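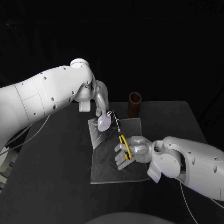

Yellow-handled scissors and a clear plastic package, with a cloth laid out underneath.

I used to open everything with my teeth. Snack bags, batteries, those sealed packets that bandages and patches come in – all of it. Then I chipped a tooth on a pack of picture hooks (the dentist wanted $424, thank you very much) and now I'm a scissors person for life!

So, a few things I've picked up. Hold the package up off the table before you snip. If it's lying flat you end up sawing at it, and I once cut clean through the sleeve of a sweater that way. Slide whatever's inside down to the far end first, then cut along the edge seal. Just the edge! Small snips beat one big brave one.

Put a cloth down too. Little things don't skid off it, and when you're done you shake the plastic bits straight into the trash. An old dish towel is fine, mine has a burn mark shaped like Florida.

My neighbor Bram swears by keeping one pair of scissors only for packaging, and I've come around to it. Tape gum ruins a good pair so fast. Mine get a wipe with rubbing alcohol every August or so, when I clean out the junk drawer, and they live in an old cup at the back of the table, handles up.

Oh, and for the really stiff molded plastic, try a can opener along the rim. Go slow and watch your knuckles.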